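How to Log Your Trail Work Hours

Everyone who works on the Estham trails needs to log hours within the same month. The log takes a few minutes and can be done on a phone.

1. Open the Flulby page and sign in with the email address you used when you registered.

2. Choose "Add hours," then pick the trail section. The Forsyth loop is split into north and south. If you worked on both, make two entries.

3. Enter your time to the nearest half hour. Include travel between sections but not the drive from home.

4. Pick a task type. Raking, pruning and drain clearing are listed separately. Use "Other" for sign repairs and write a short note of up to 600 characters.

5. Press Save. The entry shows as pending until your section lead approves it.

To fix a mistake, open the pending entry and choose Edit. Approved entries are locked, so email the trail desk with the correct figure.

Members who reach 50 hours by the end of April get a free season pass. At 100 hours the pass covers a second person at the same address. Last season's total for all sections was 3,547 hours. 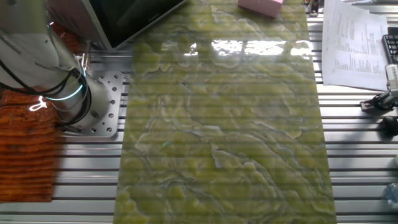 Cetar Ski and Trail Club | Trail Crew

Paper sheets are still accepted. Print your name clearly, fill in one line per visit and drop the sheet in the box at the Forsyth trailhead before 4 p.m. on the last day of the month.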